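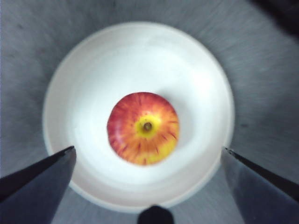 Apples again! I know, I know, it's the third post in a row, but I have gone completely daft for them this winter and there's no use pretending otherwise.

It started when Precious Mahlangu from Masilela (the little grocer's by the bus station, if you're local) talked me into trying a red and yellow one instead of the green ones I've bought every week since I was a student. I ate it on the walk home and went back for four more. Since then I've been keeping notes in the back of my recipe book, with a page for each kind and a score for crunch, which my sister thinks is the funniest thing she's ever heard.

What I love most is the colouring. If you look straight down on a red and yellow apple there's a patch of yellow round the stem, no bigger than a coin, and then the skin goes off through orange into red, all in thin streaks like the spokes of a wheel. One side is nearly always redder than the other - that's the side that had more sun, or so Precious tells me. I tried to paint one on Sunday and ended up with something closer to a tomato, but I had a lovely afternoon doing it.

I've also stopped piling them up. I used to have a great heap in the fruit basket and I'd find a soft one at the bottom every time. Now the bulk of them live in the cold cupboard under the stairs and I bring out one at a time, in a plain white bowl, and it looks so cheerful on a grey January morning that I almost don't want to eat it. Almost!

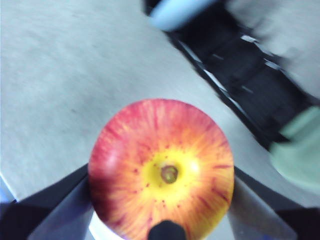
The other thing I've learnt is to turn them over before buying. Everybody looks at the stem end, but the bottom is every bit as pretty, with that small brown knot sunk in the middle of the yellow and all the tiny dark red speckles scattered about. I have a good look there for bruises, give it a sniff, and if it smells of apple it comes home with me.

For eating I like them just as they are, or in thick slices with a bit of strong cheese. I did bake 2 last week with raisins and a spoonful of honey, some 14 minutes longer than the recipe said, and they were gorgeous, all slumped and sticky. Next on my list is an apple and ginger loaf, if I can find my good tin. My mum swears I lent it to her in March and got it back.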